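Cutting table height for a small sewing room

I'm turning a spare bedroom into a sewing room and want a cutting table that doubles as storage. Plans I've found put the top at 36 inches, but my back hurts after an hour at that height. I'm 5'9". How high should I go?

Falovton
9 Oct 2023

Stand with your elbows bent and measure to the floor, then take off 3 or 4 inches. I'm close to your height and mine ended up at 39. Bed risers under two cube shelves got me there for very little money.

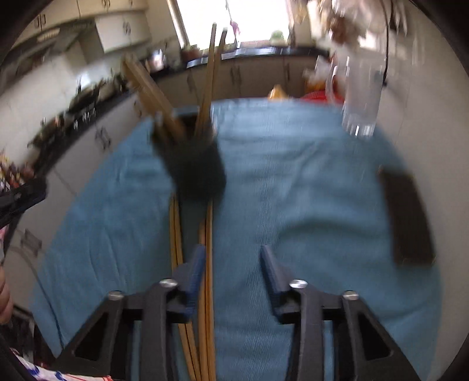
Check the length too. My top is 57 inches long and the room still feels fine — but leave space to walk on at least three sides.

Tornine

Risers wobble on carpet. I'd screw the shelves to a base.

Owen

Mine is 36 and I'm fine with it. Maybe try a floor mat first.

Iter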